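Keep the old tower

2 min read

Every January our office gets the same request from other departments: take away the desktop computers and issue laptops. This year the request covered 14 machines. I think most of them should have stayed where they were.

A desktop tower is a big, dull box, and the size is what makes it worth keeping. The side comes off. The parts inside are separate things with separate plugs, and when one of them fails you replace that one. I have put new drives into towers that were headed for the recycler, and they went back to the same desks the next morning.

The laptops we bought from Pilow are light and pleasant to carry. The memory is soldered to the board. When it goes bad, the whole board goes with it, and the last quote we got for a board was $698. I declined, and the laptop is in a cabinet.

People say old computers are slow. Some are. Often the slow part is the drive, or there isn't enough memory, and both can be changed on a tower in a lunch break. Our Flunano front desk machine got both, and the complaints stopped.

They also say towers are ugly and collect dust. I agree. Put them under the desk and clean them out twice a year.
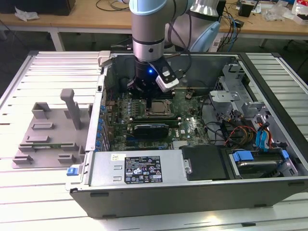 Somum College | Technical Services, Hardware Bench

With the case on its side and the panel off, you can learn most of what you need. The processor sits in its socket near the middle of the board. The graphics card is in its slot, and the hard drive is held in its bay by blue plastic rails. I would like every person who signs a purchase order to spend ten minutes looking into a case like this one.

My proposal is simple. Before a desktop is written off, open it and write down which part has failed. If the part costs less than a third of a new machine, buy the part. We set aside $2,000 for this last year and didn't spend all of it.

Laptops should go to the staff who travel. The rest of us sit in the same chair all day.

Contact Technical Services | © 2023 Somum College | Back to top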